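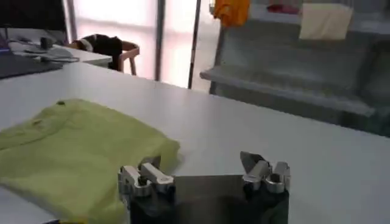 ## 4. Running the folding demo for visitors

I wrote this section after our March open day at Gakholm, so it's the stuff I wish I'd had taped to my laptop that morning. It assumes you've finished section 3 and Mallo is powered up and homed.

1. Clear the white table except for one folded garment and your laptop. I like the lime-green one, because people at the back can see it.
2. Open the Pandari panel on the laptop and load `visitor_fold`. Don't pick `bench_fold`, it runs at full speed and people jump!
3. Set the arm speed to 14 percent. It looks slow to you and me, but visitors love it (and you get time to talk).
4. Set the grip limit to 300. If you've been testing with towels it may still be at 2,000, so check it every single time.

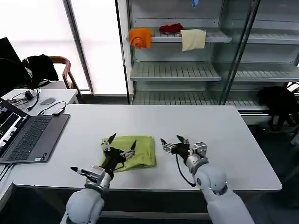
5. Press **Hover** and let both hands settle near the cloth before you press anything else. I usually tell people what's coming next while we wait.
6. Press **Go**, then keep one hand by the stop button until the arms are back at rest.

> **Caution:** Keep everyone behind the floor tape while the arms are live. Kids will reach for the cloth, and so will their parents.

**Note:** If the fingers snag on a crease, hit **Pause**, back off to Hover, and smooth the cloth by hand once the panel says the arms are locked. Tassanee Thepsuriya showed me that one, and it beats restarting, which takes around 100 seconds with a crowd staring at you.

Spare cloths go back on the rack when you're done. For anything weird with the wrist units, ask Sombat Mahawong over at Phuthong before you touch the screws.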